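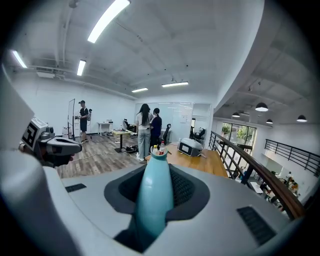 3.2 Classification of bottle form

Each bottle recorded in the household survey was assigned to a form class before any question of material or contents was considered. Earlier work on refill schemes has tended to sort containers by nominal volume, which is convenient for retailers but says little about how a bottle is held, poured or put away. Two bottles of 900 ml may share a label and a price and still differ enough in the neck that one can be refilled at a kitchen tap without a funnel and the other cannot.

The classes follow the Storkness scheme, with the changes proposed by Cabral for domestic use. A bottle is described by its neck (narrow or wide), its shoulder (rounded, sloped or square) and its base (flat, footed or recessed). Where one of these features could not be seen or measured, the entry was left open and the bottle was kept in the sample under the remaining two. Figure 2 gives a case of this kind: the pale teal-blue bottle has a narrow neck and rounded shoulders, but its lower body is out of sight and no base class can be read from the figure. Colour was noted in plain words and played no part in the classification.

The sample consisted of 474 bottles from 178 households in the districts of Dela and Campos. Households were asked to bring out every bottle they had refilled at least once, whatever its first use. Bottles bought empty for the purpose were counted together with bottles that had been sold full, and the distinction was recorded in a separate field. Broken or cracked bottles were included if the household still regarded them as in use. Jars were excluded, as were flasks with a built-in tap.

Neck width was measured at the inside of the rim with a plastic gauge. Shoulder form was judged by eye against a printed sheet of outlines. Two assessors worked independently and compared their sheets at the end of each visit. Most disagreements concerned the boundary between rounded and sloped shoulders, in particular on tall bottles where the curve begins low on the body. These were settled by laying a straight rule against the shoulder: if the rule touched the glass or plastic along more than half the length of the shoulder, the bottle was classed as sloped.

3.3 Filled volume

The volume printed on a bottle was not used. Each bottle was filled with water to the level at which the household said it would normally stop, and the water was then poured into a measuring jug. The jug was checked against a reference volume of 900 ml at the start of each day. Three households could not say where they would normally stop, and their bottles were filled to the base of the neck.

Filled volume and neck class were treated as separate variables throughout. It would have been possible to combine them in a single measure of ease of refilling, as was done in the Sanumley pilot, but the weights used there were fixed before the data were collected and we found no sound basis for carrying them over. Narrow-necked bottles were in general filled to a lower level relative to the rim. Whether this reflects a wish to avoid spilling or simply the habit of stopping where the body ends cannot be decided from the present data, and the interview schedule did not ask.

Open base entries were handled in two ways. In the main analysis they formed a class of their own. In the check analysis they were dropped, and the comparison of neck and shoulder classes was run again on the reduced sample. The order of the classes by median filled volume was the same in both cases, and only the main analysis is reported in Section 4.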